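Cahier d'atelier, mars, matin

Suite des essais de colle d'amidon pour la doublure des cartes. Je reprends où j'ai arrêté.
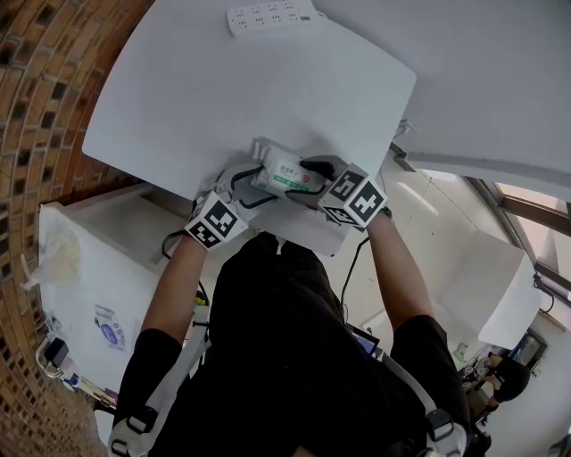

La colle de blé préparée hier soir a fait une peau sur le dessus. Je l'ai passée deux fois au tamis de crin, ensuite elle était lisse, mais encore trop épaisse pour le papier mince. J'ai ajouté de l'eau petit à petit, jusqu'à la consistance du lait entier. Mi-kyung Myung préfère plus liquide encore. Je n'ose pas, l'encre de la carte Charvát me semble fragile dans le coin du cartouche.

## Essai A

- colle de blé, diluée
- papier Solerton, fibre longue
- séchage entre feutres, sous planche, 39 heures

Résultat : bonne adhérence, la bande se plie sans craquer. Une légère ondulation reste du côté gauche. Je pense que j'ai mis le feutre de travers.

## Essai B

Même papier, colle de riz. Le séchage est plus rapide et le toucher plus doux, mais la bande se soulève quand je tire à l'angle. À refaire avec une couche plus fine, étalée du centre vers les bords. La brosse large laisse des poils, **ne plus l'utiliser** avant de l'avoir bien peignée.

## Test de l'encre

Goutte d'eau, puis buvard, à 2 endroits de la carte Charvát. Le noir ne bouge pas. Le rouge des routes a laissé une trace rose très pâle sur le buvard. Donc pas de bain pour cette feuille, seulement l'humidification sous membrane. Venla Kokkonen est d'accord, elle a eu le même problème avec le plan de Drorkgate (inventaire 1 112), où le rouge a migré dans le pli central.

## À faire

- couper les bandes dans le sens de la fibre, j'ai oublié la dernière fois
- demander à Venla la référence de son buvard
- laver les feutres, sans savon
- noter l'humidité de la pièce le matin et le soir

Question pour Mi-kyung : est-ce qu'on garde l'ancienne doublure en toile, ou seulement un échantillon dans une pochette ? Je la laisse roulée sur l'étagère du fond pour le moment.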